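Kindeck Matt Card, black, 318 gsm

Sold in packs of 18 sheets or the trade box of 1,000, for those who run a print shop or have lost control of a hobby.

Kindeck is a heavy uncoated card for posters, menus, swing tags and invitations to things people would otherwise forget. It is dyed right through, so a trimmed edge stays black and you needn't go round it with a marker pen the night before.
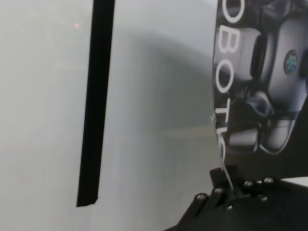

It takes white ink and foil well. Pencil less so, unless you want a secret. Score before folding, and fold away from the score. We know the Nilon leaflet said the opposite. The Nilon leaflet has been pulped.

Sheets are 214 mm wide, a size that fits no envelope we stock. Retamal, who make it, say this is traditional.
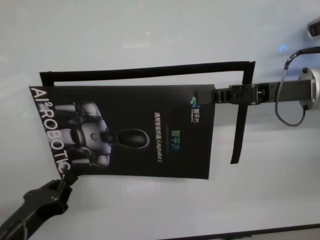 Store flat, in the wrapper, somewhere dry. A sheet left leaning against a radiator will take on a curve and keep it. Fingerprints come off with a soft dry cloth; butter doesn't.

Also available in Furolero, a cream shade we describe as warm and customers describe as beige. Allow around four working days for delivery, longer in December. Opened packs can't be returned, however sorry you are.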